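Asunto: Re: [ludoteca] Bloques de madera: qué hacer con las piezas sin pintar

El 14:20, una socia de la lista escribió:
> Hola a todas y todos:
> En la ludoteca tenemos cuatro cajas de bloques mezclados, de
> donaciones distintas. Hay pintados, sin pintar, barnizados y algunos
> que no sé ni qué son. Mis preguntas:
> 1) ¿Separáis los pintados de los que van en madera vista?
> 2) ¿Con qué los limpiáis?
> 3) ¿Merece la pena guardar las piezas raras (hexágonos, medias
> cañas, cuñas) si no llegan para un juego completo?
> Abrimos otra vez en mayo y me gustaría tenerlo resuelto antes.
> Gracias.

Hola:

Contesto por orden, con lo que hacemos en la ludoteca de la calle Urquhart. Pasamos por lo mismo cuando nos llegó el lote de Wukelura, 667 piezas según el albarán, metidas en sacos y sin ninguna clasificación.

> 1) ¿Separáis los pintados de los que van en madera vista?

No. Al principio sí lo hacíamos y acabamos dejándolo. Los niños los mezclan en la primera media hora y volver a separarlos cada tarde lleva un tiempo que no tenemos. Lo que sí separamos es por grosor. Si en una caja hay dos gruesos que se diferencian en 2 milímetros, las torres quedan cojas y los mayores se enfadan. Con un calibre de plástico se hace rápido, y basta con hacerlo una vez.

Los barnizados los tenemos aparte por otro motivo: resbalan más. Para construir en alto son incómodos. Para hacer caminos en el suelo sirven igual.

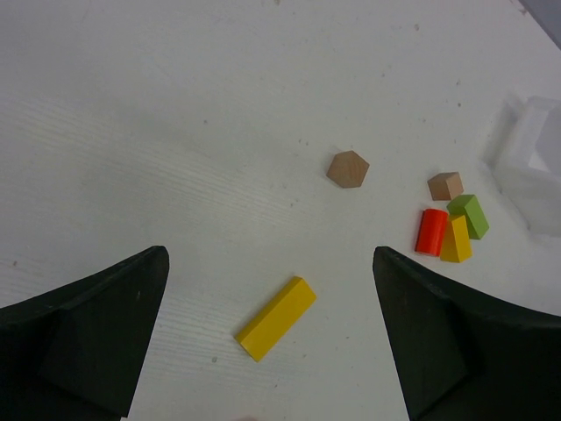 La clasificación la hacemos siempre en una mesa clara y despejada, con pocas piezas a la vez. Sobre una superficie oscura o un mantel estampado se escapan los desconchones de la pintura y las manchas de la madera. En blanco se ve enseguida lo que hay: un listón amarillo largo como el de la foto se distingue desde el otro lado de la mesa, y el hexágono sin pintar, que en el fondo de la caja se confunde con cualquier otra cosa, queda a la vista con su veta y todo. También conviene dejar hueco entre las piezas ya revisadas y las que faltan. Nosotros empezamos amontonando y repasamos media caja dos veces.

Lo que miramos en cada pieza es esto:

- Aristas. Si hay astilla, lija de grano fino y a la caja. Si la grieta entra en la madera, se retira.
- Pintura. Si salta con la uña, se retira o se lija entera. No repintamos; lo intentamos con una docena y quedaron pegajosas durante semanas.
- Olor. Las que han estado en un trastero húmedo lo conservan mucho tiempo. Unos días al aire, a la sombra, y se vuelven a oler.
- Tamaño. Lo que quepa entero en el tubo de comprobación no va a la zona de pequeños.

> 2) ¿Con qué los limpiáis?

Paño apenas húmedo con una gota de jabón neutro, otro paño seco detrás y a secar de canto sobre una rejilla. Nunca en remojo. Las que van sin pintar absorben el agua, se les levanta la fibra y luego hay que volver a lijar. Los pintados aguantan algo más, pero por las testas también beben.

Hay quien usa el limpiador en espray de Peltell. Nosotros lo probamos y no notamos ninguna diferencia con el jabón, así que seguimos con el jabón. A las de madera vista les damos una vez al año una capa fina de aceite de linaza crudo, y se dejan secar bien antes de devolverlas a la caja. Los trapos con aceite se extienden al aire hasta que se secan del todo, no se tiran hechos una bola al cubo.

> 3) ¿Merece la pena guardar las piezas raras?

Sí, todas. Los hexágonos son de lo que más se pide. Tumbados sirven de suelo, de mesa, de panal, y al ponerlos cara con cara encajan sin dejar huecos, cosa que los críos descubren solos. Si tenéis menos de seis, yo los repartiría entre las cajas en lugar de hacer un grupo aparte. Las cuñas y las medias cañas, igual. Una caja solo de prismas rectangulares se usa bastante menos.

Lo que no hacemos es intentar completar juegos. Tenemos un arcón de Flidance del año 2000 al que le faltan piezas desde que llegó, y estuvimos meses buscando recambios de la misma medida. Al final metimos lo que había en las cajas comunes y no lo ha echado de menos nadie.

Una cosa que no preguntas: el almacenaje. Cajas bajas, sin tapa, que se vean las piezas desde arriba. En los cubos hondos lo de abajo no sale nunca. Las nuestras tienen ruedas, y si volviera a comprarlas las cogería con freno.

Si te sirve, puedo mandar a la lista la hoja de revisión que usamos. Es una página, por las dos caras. También tengo apuntado dónde compramos la lija, tendría que buscarlo.

Un saludo

--
Ludoteca de la calle Urquhart
Horario de préstamo: tardes, de 17:00 a 19:30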